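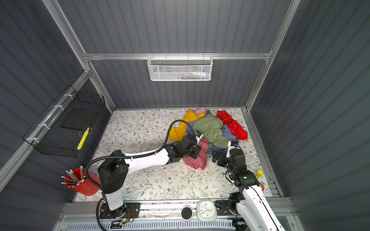
How Buttons Are Made

Milluvar Learning Center, Young Readers Series
Prepared by Tayla Tipoki, Education Office

A button is a small fastener that holds two parts of a garment together. Most buttons pass through a slit called a buttonhole. The Sandhu Collection at the Milluvar Learning Center has 885 buttons, and the smallest is only 2 millimeters wide. It was made for a doll's coat.

What are buttons made of?

Buttons can be made from wood, shell, metal, glass, horn, or plastic. Many shirt buttons today are made of a plastic called polyester. It begins as a thick liquid called resin. Color is stirred into the resin before it hardens.

From liquid to button

To make polyester buttons, workers may pour the colored resin into a large spinning drum. The spinning spreads the resin into an even layer. When the layer has become firm but can still be cut, it is taken out as a sheet. A machine then punches small discs out of it. These discs are called blanks. 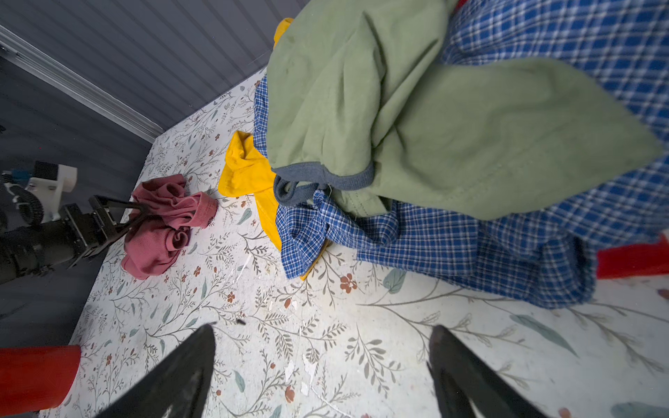

The blanks are left to harden fully. Next, a cutting tool shapes the front and back of each one, and a drill makes the holes. At this stage the buttons are still dull and may have rough edges. They are placed in a tumbler, a barrel that turns for many hours, until they are smooth and shiny.

Before they are packed, the buttons are checked. Any that are chipped or have a missing hole are removed. The Cliluna workshop in Milovville packs its shirt buttons in boxes of 720.

Holes and shanks

A flat button usually has two or four holes, and thread is sewn through them. A shank button has no holes in the front. It has a small loop on the back, and this loop leaves room for thick cloth, such as the cloth of a winter coat. 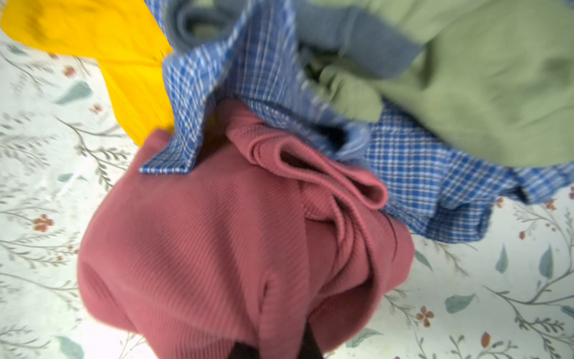 Clothing in a heap, with a pink ribbed knit garment.

Words to know

Blank: a plain disc that has not yet been made into a finished button.
Resin: a thick liquid that can harden into plastic.
Shank: the loop on the back of some buttons.
Tumbler: a turning barrel used for polishing.

Visiting the collection

The button drawers are open to school groups from 8th October. Children under 11 must be accompanied by an adult.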